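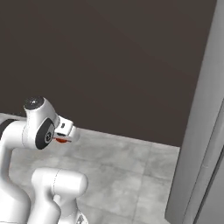

Pale grey marbling against dark brown.

Sep 13, 2026 - paper marbling, size bath and first pulls

Long session today and my fingers are still blue, so apologies for any smudges in the margins. I wanted to sort out why the last lot of Sabatier sheets kept coming up with bald spots, and I think I'm most of the way there (I hope!).

Mixed the size last night and left it in the big tray with the lid on. It was much too thick this morning, more like wallpaper paste than anything you'd want to float paint on, so I let it down with rainwater a jug at a time until a drop of black spread out to the width of a jam jar lid and stopped. That's the consistency I want every time. I keep writing that down and then not doing it.

Alum next. I've been brushing it on and I'm now fairly sure that's where the bald spots come from, as they run in the same direction as my brush. Did half of today's paper with a sponge instead, two passes, the second across the first, and pressed it under the boards while still damp. The sponged sheets took colour right up to the corners. The brushed ones had the old trouble again, not on all of them but enough to annoy me.

Paint was the Mellorix black let down with ox gall. 10 drops of gall was far too much - the first throw shot out to the edges and went a horrible weak brown. Started a fresh pot, added it one drop at a time and stopped at four. Much better behaved. The grey wants slightly more than the black or it sits in a sulk at the bottom of the tray.

I'm after a stone pattern for the Tusley endpapers, white with fine veins, nothing combed. What worked best was throwing the grey first, then a good sprinkle of plain gall water to open it all up and squeeze the colour into threads. If I go on after that I always spoil it, so hands off once the threads appear. 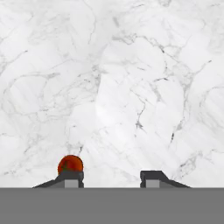
Notes for the Tusley batch

They need 50 sheets by October, which is fine if I don't have another day like the one with the draughty window. Paper is the Dinis cream, and I've got 290 sheets of that on the shelf, so there's plenty for mistakes.

Skim the bath with newspaper strips between every pull, even when it looks clean. I got lazy after lunch and had specks on everything.

Lay the sheet from one corner and don't stop halfway. Any hesitation leaves a line across it, and there's no hiding a line on a pale pattern.

Still to try: the sponge on the heavier paper, and a bit less size in the mix now the weather's cooler. Also need to buy more alum, and a second sponge - the old one is shedding.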